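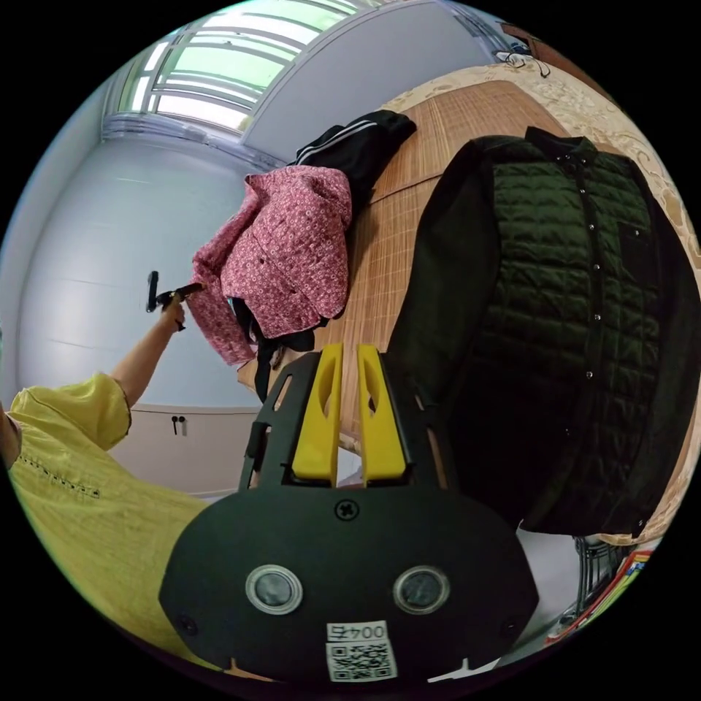 Sorting and handling clothes when part of the work is automated

Tips from the garment room at Killard, collected by Moataz Ouazzani

We take in worn clothing, sort it, and send it on for cleaning or repair. Since May the Muvik line has done the weighing and tagging, and grippers have taken over some of the picking. People still open the bags, check the pockets and decide what goes where. Most of what follows works just as well on a bed at home.

Before you start

Empty every pocket and close snaps and zippers. An open zipper catches on knits, and a machine won't stop to free it the way you would.

Keep heavy and light pieces apart. A quilted jacket lying on a thin cotton print hides it, and both the scale and the person end up lifting two things as one.

Picking up

Take soft cloth by a raised fold, a little in from the edge. Grippers do best with this too, and so do tired hands. If there is no fold, push the fabric together from both sides until one stands up.

Lift straight up and wait a second before moving sideways. Sleeves and straps that are tangled will show themselves then.
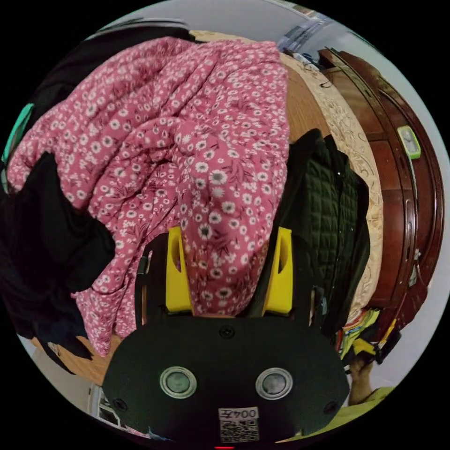
Padded jackets are harder. Go for the collar or the front edge, where the layers are stitched together – the middle of a panel slips. Black on black is the other slow one, so turn on the side lamp and pull the pieces apart by hand first.

What changed for us

The old target was 300 pieces a shift by hand, and wrists gave out by Friday. Now each person checks 161 and spends the rest of the shift on stains and repairs. We swap stations every 20 minutes. Looking at cloth all day is tiring in its own way, and a few people asked for their old folding table back. They got it.

New staff spend 8 shifts sorting by hand before they go near the line. You need to know what a bad grab feels like before you can spot one.

Write down any piece the line misreads, with the fabric type, and leave the note in the Turunen tray by the door.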